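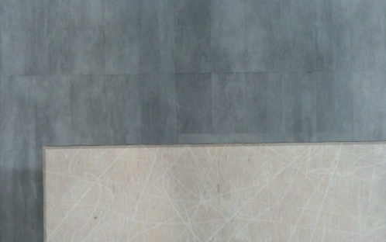 Prorix Cell Builder, reviewed after one full setup

By Selma Kadrić
2 September 2024
Filed under: Reviews > Software > Cell setup and maintenance

Search this site Go

I have used Prorix Cell Builder through the whole setup of one cell, a small arm which takes castings from a tray and lays them on a bench for deburring. The cell stands at Lurneck, in the old packing hall. My colleague Leif Thygesen did the electrical side and I did the layout and the programs, so my opinion is the opinion of a layout person.

Installation

The installation went without trouble on my office computer. On the laptop we carry to the machine it was slower, and I had to change the graphics driver before the view would turn smoothly. The license is tied to one computer at a time. You can move it, but you must do this from the old computer first, and I forgot this once and had to drive back to the office.

Table and floor

You start a new cell with the surfaces and add the machine later. I like this order. I entered the bench as 1424 mm long and placed the world zero at its far left corner. The long side comes out exact, and the corner is easy to catch with the mouse when you zoom in.

The surface looks are a matter of taste. My table is pale beige with a net of thin whitish lines running in all directions, like a worn cutting board, and the floor is gray panels with streaks in them. The streaks I find pleasant. The lines on the table I find less useful, because my taught points are also drawn as thin light marks and I lose them in the middle, where the net is dense. On the left side it is better. You can change to a plain color under Materials, but the setting is saved per cell and you must do it again in the next one.

There is also a small dark speck low on the left side of the table. I wiped my screen two times before I understood that it belongs to the picture of the surface.

Bringing in the arm

The arm library is good. Ours was there with the correct joint limits, and the reach matched the paper from the maker. The gripper I had to draw myself. After this you set the mounting height, and now comes my biggest complaint: the height is measured from the floor and the taught points are measured from the table. It is written in the manual on page 9, in one line. I put the base too low the first time, and the program reported every pick as reachable. On the real bench two of them were not.

From screen to bench

For the calibration you touch three points on the real bench with a pointed tool and type in the values. The program then shifts all points together. We did it twice, with Kirsten Hjaltested reading the numbers from the pendant, and the second time we agreed with the first to less than one millimeter — good enough for castings, maybe too coarse for fine assembly.

When we later changed a worn bearing in the wrist, I repeated only the three points and the old program was again usable before lunch. For this alone I would keep the software. Before, with the Beditz package, I taught all positions again by hand.

Small things I noted

The collision check does not look at cables. Keep your own margin there.

Undo does not work after you move the world zero. Save first.

Export writes long file names which our controller cuts, so I rename them.

Support answered me in English the next day, politely, and with a correct answer.

Price and opinion

We paid 1041 euros for one seat with a year of updates. For a workshop with a single cell I think it is fair, if you expect to take the machine apart now and then. I give it four out of five. The missing point is for the two different heights, and Ragnheiður Þórarinsdóttir, who has the next seat, has already asked me to write them on a paper next to the monitor.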